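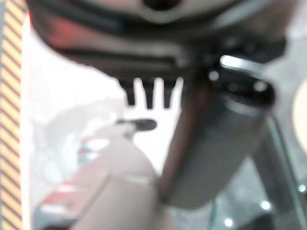 *Wrist cam, station 2. Finger down next to the cream-colored item, striped strip on the left.*

**November, 4:40 pm, pack bench notes**

Okay, second week with the Zesar arm on the returns bench, and I want to get this down before I forget who said what.

Amanuel ran the morning batch and I did the afternoon. Out of the whole day we had 17 stops where one of us had to walk over and clear it. Most were on rounded stuff, and the wrist view goes so soft up close that I can't tell much from it — I end up walking over anyway! Want to try a shorter focus setting tomorrow if Yabsira will let me touch it.

The bigger thing is the job itself. I used to sort with my hands all shift and chat across the bench. Now I watch a screen, wait for the tone, clear, restart, go back. My wrists feel great (really, no tape on since we started). My head is mush by three. Amanuel says the same, except he likes the quiet and I don't.

Yabsira asked if we'd swap every 2 hours instead of at lunch. Yes please. She also wants whoever is clearing stops to write down what the item was, so the folks at Kurnthorpe can fix the grip settings without calling us mid-shift. Fine by me, but then we need that in the rate. Can't be typing and hitting the old number too. She's taking it up with Shaikh.

Still open:

- pay grade for "cell tender" — same as sorter or not? Keep asking
- Suvlow training login works for Amanuel, still locked for me
- stop tone is way too close to the forklift beep, I jumped twice
- stool for the screen side, my feet hurt

Left the arm parked and the log sheet on the clipboard. Amanuel, you've got first turn tomorrow, start on the screen side.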